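Koleck > Staff > Meetings > Sample preparation

Minutes of the sample preparation meeting, November

Present: Dinesh Cassim (chair), Fadwa Farouk, Fereshteh Ghasemi, Zoltán Gulyás. Minutes: Crisóforo Bautista.
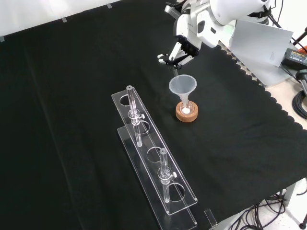
1. Powder transfer with the arm
Fereshteh reported on the first month in which the arm takes part in the daily powder work. The staff at the bench are in general content, but they asked that the written procedure is made more clear. At present it says only "place the vessel below the funnel", and every person does this a little differently. It was agreed that the vessel must stand in the cork ring, with the stem of the funnel inside it, and the tube must come down with its tip over the mouth of the funnel. Fadwa remarked that the black cloth is good for seeing spilled white powder, but it makes folds. She would like to have it stretched better on the left side. Zoltán will look at this.

2. Change of duties
Dinesh explained again that no post will be closed because of the arm. The two technicians who did the transfers by hand will now spend their mornings on checking the weights and the labels. Fadwa said that this is more tiring for the eyes than the old work, and that people miss to have something in their hands. She asked if the duties can rotate every four hours. Dinesh finds this reasonable, but he must first speak with the planning office at Wijesinghe. Fereshteh added that the persons on the late shift were not asked for their opinion before the change. Dinesh regretted this and will come to the late shift himself.

3. Training
Only Zoltán and Fereshteh are allowed to restart the arm after a stop. When both are absent, the bench waits. It was discussed whether a third person should be trained, and Fadwa offered herself. Kunetti gives the course in their own building and it takes one full day. Travel will be paid. Crisóforo asked that the notes from the course are shared with all, also with those who do not work with the arm.

4. Number of samples
The planning office expects up to 200 samples in a week after the new year. Fereshteh does not wish to promise this. The arm itself is steady, but the tubes must still be put in the rack and taken out by a person, and cleaning of the funnel was not included in the plan. She will write down the real times and send them to Dinesh.

5. Other
The Zonine login is still shared by the whole bench. Zoltán will ask for personal logins.
The chairs at the checking table are too low. Crisóforo will order higher ones.

Next meeting: 2 p.m., same room. Dinesh will send the date.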